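# Street music nights: what we learned in August

Speaker: Kipchumba Wanyama, 12 minutes plus questions
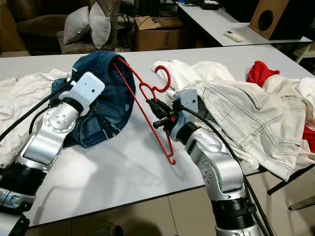 - Start with the numbers. Two evenings on Matar Street, 1,286 people through the gate. The year before we had 890 on one evening.
- We moved the main stage to the parking lot end. Sound complaints dropped to four. Read the one from the bakery if there's time.
- Bands: eleven sets, 40 minutes each. Kikivetti closed the first night and ran over by 15. Neighbors were fine with it, the sound crew less so.

**Food stalls**

- We asked for 301 square feet per truck, and two of them didn't fit anyway. Measure with the awning out.
- Flanero sold out by 7:30. Next time ask vendors for a portion count when they sign up.

**Seating**

- Around 200 folding chairs, borrowed from the Prorngate hall. Most people stood. Older visitors wanted chairs near the side stage, where we had none.

(Pause. Ask who here runs a street event.)

**Changes for next year**

- Doors at 5:00 instead of 4:00. The first hour was empty both nights.
- Second water station by the kids' tent.
- Print the set times on the back of the wristband card.

Leave five minutes for questions. Permit costs will come up, the sheet is in the blue folder.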